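Household Tips from the Wornby Home Robotics Programme

Arranging a living room for a household robot, and what simulated rooms have shown us

The advice on this page is drawn from the living-room study carried out at Wornby with the Fistus planning method. Fistus is a way of teaching a household robot to decide where it should stand before it reaches for anything. The robot practises in simulated rooms, and the arrangements that gave it the most trouble are noted and passed on to households. Much of the advice will also serve anyone who shares a room with a robot vacuum cleaner, a walking frame or a small child.

How the study was done

Each simulated room was built with ordinary furniture: a sofa, a television, a door that had to remain usable, and a number of small things left where people commonly leave them. The planner was then given a task in plain words, such as "bring the book from the arm of the sofa" or "put this on the lower shelf". It made 1,000 attempts in each room, starting from a different place on the floor every time. An attempt counted as a success only if the object was delivered without the robot touching any other item or standing in the path of the door.

Fistus was compared with an earlier planner, Titar, which chooses the shortest route to the object and considers the reach only on arrival. Fistus considers the reach first. It proposes 10 standing positions, discards those from which the arm would have to cross an obstacle, and only then plans the route. The shortest route was frequently the poorer choice, particularly beside soft furniture with broad arms.

General tips for the living room

1. Keep one clear stretch of floor between the main pieces of furniture. A robot needs space to turn as well as space to pass. In rooms where the middle of the floor was open, both planners did well, and the difference between them was small. Where a low table had been placed in the middle, Titar often arrived at the right piece of furniture facing the wrong way.

2. Leave the door its full swing. Mark the sweep of the door on the floor with removable tape for the first week and keep baskets, shoes and charging docks outside it. The planner treats this area as one it may cross but may not stop in. Residents are advised to do the same with anything on wheels.

3. Use the arm of the sofa with care. Books, magazines and handsets left on a flat armrest are among the items most often asked for. Place them near the middle of the arm, with the largest book at the bottom and the spines in line. A stack that overhangs the edge is hard for a gripper to take from the side, and a small handset pushed up against the books is easily swept off with them. Leave a hand's width between the two.

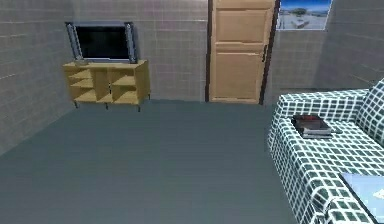

4. Choose open shelving for things the robot is to put away. An open TV stand with divided compartments, of the kind used in the simulated living room, gives the planner a plain instruction to work from: upper left, lower right and so on. Households should give each compartment one purpose and keep to it. Where a single shelf held mixed items, the planner placed things correctly but had difficulty finding them again.

5. Treat the top of the television stand as a display surface. Small objects beside a screen are within reach, but the approach is narrow and the screen is easily marked. If something must be kept there, bring it forward to the front edge. A shallow dish in a colour that contrasts with the stand is easier to find than one that matches it.

6. Fix rugs, or do without them. A bare floor is the simplest case. Rugs with a fringe should be turned under and taped. Thick rugs should be kept well away from the place where the robot is expected to stand and reach.

7. Consider strong patterns. Checked and striped covers did not prevent the planner from finding the sofa. They did make small dark items lying on the fabric harder to pick out, above all where the pattern curved over a rounded edge. A plain tray or a folded cloth of one colour, laid on the arm, is a sufficient remedy and costs very little.

8. Hang pictures as you please. Framed pictures at the usual height on a wall play no part in planning. Glass that catches direct sunlight may confuse some sensors, and a change of angle will normally cure this.

Preparing a room for the first time

Set aside an hour when the room is not in use. Clear the floor, open and close every door, and let the robot make its first map with the furniture in its everyday position. Do not tidy more than you would normally. A map made in an unusually neat room will be out of date by the evening.

Begin with requests that involve a single object. When 3 of these have been completed in succession, move on to requests with a place attached, such as a named shelf. Requests which depend on two objects at once, for instance "the book under the red one", should be left until the household is familiar with the robot's habits. The planner handles them, but it handles them slowly.

Care of surfaces

Wipe wooden stands with a cloth that has been wrung out well, and dry them at once. Polish containing silicone should be avoided on any shelf where objects are to be set down, as smooth-bottomed items will slide. Sofa arms covered in woven fabric should be brushed weekly along the weave. Crumbs and grit under a book are enough to tilt it -- a tilted book is a common cause of a failed grasp.

Felt pads on the feet of a TV stand will protect the floor but allow the stand to creep. Rubber pads are preferred. Check them in May and again before the winter, and put the stand back in its mapped position if it has moved.

What the results do and do not show

Fistus delivered more objects without contact than Titar in every living room tested, and the gain was largest where the object lay on a sofa arm. It was slower to set off, as it must compare its standing positions before moving. For household purposes the Programme considers this an acceptable exchange.

The results come from simulated rooms. Simulated fabric does not sag, and simulated books do not stick to one another in warm weather. A smaller trial in furnished rooms at the Van der Merwe test house is in progress, and the tips on sofa arms and rugs will be revised when it is complete. Until then, households should regard the spacing advice in tips 3 and 5 as a minimum.

Further pages in this series

Kitchens: worktops, drawers and the safe placing of pans
Hallways: coats, post and narrow turns
Bedrooms: bedside tables and laundry

Households taking part in the Wornby scheme may request a printed copy of this page in large type from the Programme office.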